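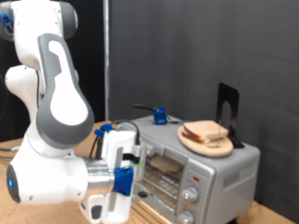

Toaster oven, June.

Filed under: Small Kitchens, Complaints

The range died in the middle of a lasagna. I ate the lasagna anyway, in the places where it had become lasagna, and called the landlord in the morning.

My landlord is a man of his word, and his word was "soon." Soon, in Drustville, covers a lot of ground. The bridge on Pelletier Street was going to reopen soon when I moved here, and I have since learned to drive the other way without thinking about it.

So I bought a toaster oven. It cost 40 dollars secondhand from Annick Bergeron, two floors down, who was moving in with her sister and getting rid of anything with a cord. She threw in a tray that doesn't fit it. I still have the tray. I keep trying it, in case one of them has changed.

The first thing you learn is that every recipe in the world was written by somebody with a 13-inch pan and a place to put it. My mother's scalloped potatoes feed eight or, cut down to fit, one person who is a little sad about it. I did the math on halving an egg and decided I would live with a rich cake. It was less a cake than a warm opinion about cake, but I finished it.

The second thing is that the dial is a mood. I set it to 350 for a month and burned the tops of everything. Then I bought a cheap oven thermometer, which read 498 and seemed pleased to be asked. Now I set the dial to 300 and check often, the way you would with a toddler near a pond.

What works: anything flat. Open sandwiches. Fish, if your neighbors are forgiving. Sausages with sliced onion and too much mustard. Half a squash, cut side down, for as long as it takes you to forget about it and then remember. I've roasted so many carrots that the produce guy at Harkberg Market has started asking whether I own a horse.

What doesn't: a chicken. I tried to flatten one with kitchen scissors and a YouTube video, and it came out of the experience better than I did. Also bread, unless you like it shaped like the ceiling of a toaster oven. Noémie Fortin from work says you can do a decent small loaf in a mug, and I'm sure Noémie can.

I did finally hear from the landlord. He has a new range picked out, a Fendeo, and it's coming as soon as they find one in the right width. He wanted to know if white was OK. I said white was fine. I said almond was fine. I said I would take one in plaid.

Meanwhile there's a squash in there, and I've been typing for longer than I meant to, so I should go see about that.

Recent posts
The bridge, again
Soup I have regretted
5 uses for a tray that doesn't fit
My downstairs neighbor's cords
Against brunch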